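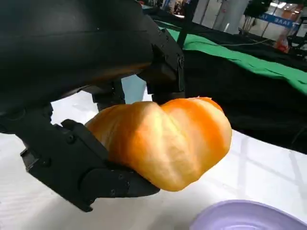 Velidik's hand with the bread roll, over the table at the hall.

ievag
Hi all, Ieva Grigaitė here from the Grekby student club. I promised an update on Velidik, so there's our three-fingered hand holding the roll (everybody's favorite object, apparently!). We have one finger underneath and one pressing on top, and I'm so proud of the team I could talk all day. My question is about grip force. We close until motor current reaches 200 and hold there, and I'd love to hear what other clubs do before we start on the plates.

jatoi_mentor
Lovely work, please tell the kids so! I'd go lower, though. That top finger sits right in the dip between two lobes, so the shape is helping you a lot, and a smooth round object won't be so kind. Our club at Jatoi starts low and steps up every 30 milliseconds until slipping stops.

flivorora
I have to disagree a little, with affection. Stepping up is fine on a bench, but at a competition you get one try, and we lost two rounds that way in January. Close firmly and back off afterward.

jatoi_mentor
Fair enough, but firm closing is how we stripped a gear — a sad afternoon for everyone, and a long wait for the part.

ievag
Thank you both, this is so helpful! Our gears are printed, so I'm leaning toward Jatoi's way for the bowl and keeping ours for the roll. Flivorora, how far do you back off, and do you do it before lifting or after?

flivorora
Before lifting, down to 700 from our peak of 900. Your units will be different from ours, so try it gently first.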